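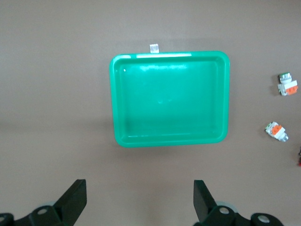
Le bac vert, vide, sur la table mauve. À droite, deux petits assemblages blanc et orange.

LISEZMOI, inventaire Flostemmont
Dernière mise à jour : 5 septembre 2019

Bonjour ! Si vous êtes tombé sur ce dossier, c'est que vous cherchez l'inventaire des petites briques, ou que vous vous êtes trompé de lien (ça arrive, le dossier d'à côté s'appelle presque pareil et contient mes recettes de pain). Je m'appelle Eifion Prydderch, et Flostemmont est le nom que j'ai donné à ma tentative de ranger, trier et lister toutes les petites pièces de construction qui traînent chez moi depuis des années.

Pourquoi ce nom ? C'était celui d'une ville que je construisais enfant, avec une gare beaucoup trop grande et pas une seule maison. Le nom est resté, la gare non.

Ce qu'il y a dans le dossier

pieces.csv : la liste principale, 733 lignes. Une ligne par sorte de pièce et par couleur, donc la même brique en blanc et en orange occupe deux lignes.
assemblages.csv : les petits objets déjà montés que je n'ai pas eu le cœur de défaire.
couleurs.txt : mes noms de couleurs, qui n'engagent que moi.
notes.txt : tout le reste, en vrac, avec des fautes.

La collection complète compte 2000 pièces. J'ai arrêté d'en ajouter en août, parce que sinon je ne publiais jamais rien. Il m'en reste une boîte pleine au grenier et je fais semblant de ne pas la voir.

Comment je trie

Tout passe par un bac en plastique. J'en ai essayé plusieurs et je reviens toujours au même modèle, peu profond, avec les coins arrondis et un bord bien relevé. Les coins arrondis, c'est bête, mais on ramasse les petites pièces avec un doigt alors que dans une boîte à angles droits elles se coincent et on y laisse un ongle. Le fond est plat, on peut étaler sans que tout roule au milieu.

La couleur compte aussi ! Sur du vert vif, le blanc et l'orange se repèrent tout de suite. Les briques vertes, par contre, c'est l'enfer. Pour celles-là je prends un plateau gris que j'appelle Biswood (je donne des noms aux contenants, on s'y fait vite, et dans le fichier c'est plus court que « le plateau gris un peu rayé »).

Je verse une poignée dans le bac, jamais plus. J'écarte d'abord ce qui est assemblé et je le pose à côté, sur la table. Ensuite je trie par forme, puis par couleur. J'ai longtemps fait l'inverse et je le regrette encore : chercher une plaque fine blanche dans un tas entièrement blanc, non merci.

Une séance dure 30 minutes. Au-delà je confonds l'orange et le jaune foncé, et il faut tout reprendre le lendemain.

Les assemblages

Le fichier en contient 23. Ce sont des trucs minuscules, souvent deux couleurs, dont je ne sais plus toujours ce qu'ils devaient représenter. Un oiseau ? Un robinet ? Dans la colonne « nom » j'ai mis ce qui me venait, et dans la colonne « certitude » j'ai mis oui, non ou bof. Il y a beaucoup de bof. Si vous reconnaissez quelque chose, écrivez-moi, ça me ferait vraiment plaisir.

Les pièces prises dans un assemblage ne sont pas comptées dans pieces.csv. Je le précise parce que je me suis fait avoir moi-même en recomptant.

Les colonnes

id : un numéro, sans signification particulière. Il y a des trous, j'ai supprimé des doublons et je n'ai pas renuméroté.
forme : brique, plaque, pente, rond, autre.
couleur : voir couleurs.txt.
quantite : sans accent, mon tableur n'aimait pas.
contenant : où la pièce est rangée. Les valeurs possibles sont Biswood, Mollel et Calari. Mollel est la boîte à tiroirs du bureau, Calari une vieille boîte à biscuits en métal.
etat : bon, usé, mordu. Oui, mordu. J'ai eu un chien.

Ce qui cloche

Les blancs ne sont pas tous blancs. Certaines pièces ont jauni et je les ai quand même mises dans « blanc », sauf les plus atteintes, passées en « crème ». La limite dépend franchement de l'heure à laquelle j'ai trié. Sous la lampe tout a l'air plus propre, et le plastique brillant fait des reflets qui n'aident pas.

La catégorie « autre » est trop grosse. J'y ai mis les charnières, les roues, les bouts de grille et tout ce que je n'arrivais pas à nommer. Un jour je la découperai.

Dans Mollel, deux tiroirs ont été inversés après la saisie. J'ai corrigé la liste mais il reste peut-être une ligne ou deux de travers.

Réutilisation

Servez-vous, copiez, modifiez, traduisez. Si vous reprenez mes noms de couleurs, je serais curieux de savoir comment vous vous en sortez avec « orange soupe ». Pour les corrections, le plus simple est de m'envoyer l'id de la ligne et ce que vous mettriez à la place. Je réponds lentement, surtout quand je suis au milieu d'un tiroir.

À faire

Découper « autre ».
Relire les lignes « crème ».
Ajouter une colonne pour les pièces transparentes.
Descendre la boîte du grenier (bof).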